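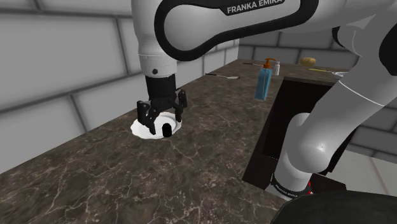
Quan is putting its dry cider into 300 Deltport stores in July. It comes in a four-pack only, at 14 dollars. The launch display is a plain wood shelf, so no dark marble countertop like this one.

Érica Nogueira runs drinks buying at Deltport. She told me the chain cut 16 slower ciders to make room -- mostly sweet ones.

Clandico handles distribution, same as it did for the Quan perry. Stores in Onddale get it first and the rest follow by the end of the month.

No word on single cans. Nogueira said almost 30 stores asked for them.

I tried the cider at the trade tasting. Dry, a little sharp, good with food. I'd still like to see a smaller pack.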